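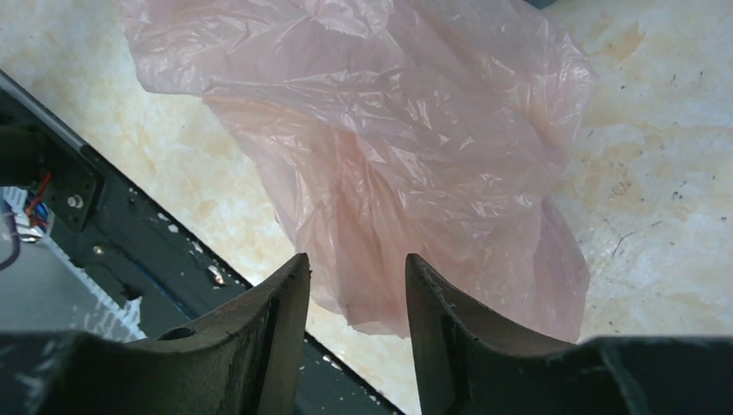
Pale pink bag, the thin kind, over the mottled beige surface

Ticket 2228: Bin liners keep slipping
Site: Prerov, shared kitchen
Opened: Wed 16 May
Status: Open, going well!

Problem: The new Meltach liners slide down inside the bin as soon as there's any weight in them. Rim is 90 cm around, and the liners are sold as a fit for that.

Tried first: Folded the top over twice. Held until lunch, then dropped.

Tried next: Knotted a bit of slack at the back so the top grips the rim. Huge improvement, I'm so pleased with this one! It stayed up through 16 coffee filters and a melon.
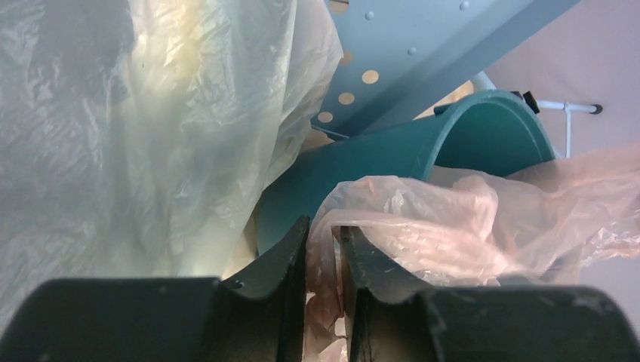
Pink bag and the larger whitish one, curved teal plastic behind

Note on storage: we still have most of the 700 liners from the Halász order, all crammed in one drawer. I've started flattening them and rolling them in small bundles (very satisfying, try it) and they come out one at a time now.

Next: run the knot for a full week, then tell the Prusulau kitchen, they have the same trouble.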